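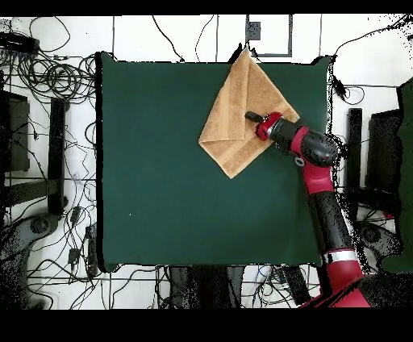 How many demonstrations does a folding task need before the first training run?

Seventy (70) accepted demonstrations are the minimum for a single towel or cloth. Demonstrations marked Rejected or Incomplete do not count toward this number.

Home | Manuals | Tadomo Arm Teaching Station | Section 7 | Previous | Next

7. Teaching a Folding Task

This section describes how an operator records folding demonstrations with the Tadomo teaching station, either by guiding the arm by hand or by using the Clasenlow remote handset. Section 6 (Homing and Calibration) must be completed first.

7.1 Preparing the work surface

1. Lay the mat flat on the floor within reach of the arm. Press down any raised corners.
2. Route all cables outside the mat. A cable that crosses the working area may be caught by the gripper finger.
3. Place the cloth on the mat. A plain terry towel is suitable for first sessions. Thin or slippery fabrics should be left until the operator is familiar with the grip settings.
4. Confirm in the Motano console that the whole cloth is visible in the head view.

Note: Small areas of missing depth data near the edges of the view do not prevent recording. If data is missing on the cloth itself, adjust the room lighting and repeat step 4.

7.2 Guiding the arm by hand

1. Select Teach, then Hand Guide. The status line changes to FREE.
2. Hold the arm at the wrist link. Do not pull on the gripper housing.
3. Press Record.
4. Bring the finger to the edge of the cloth, close the gripper and carry the edge across in one steady movement.
5. Release the cloth, press the fold down lightly and lift the arm clear of the mat.
6. Press Stop. Choose Accept or Reject.

CAUTION: In FREE mode the arm holds its own weight only. Do not lean on it or hang objects from it. Keep fingers away from the elbow joint.

7.3 Using the remote handset

1. Select Teach, then Remote. Wait for code 535 (handset paired).
2. Stand where both the mat and the arm can be seen directly.
3. Hold the enable trigger and move the handset slowly. The arm follows while the trigger is held and stops when it is released.
4. Record and save as described in 7.2, steps 3 to 6.

If code 961 appears, the handset signal has been lost. The arm holds position and the current recording is marked Incomplete. Release the trigger, pair the handset again and start a new demonstration.

7.4 Varying the demonstrations

Change the starting position of the cloth between recordings - turn it, shift it, or leave a corner turned under. The order of folds must remain the same throughout a task. Where a different order is wanted, create a separate task in the console.

Operators who share a task should agree on the fold order beforehand and enter it in the Task Notes field. For Semeniuk grippers, see the finger settings in Appendix C.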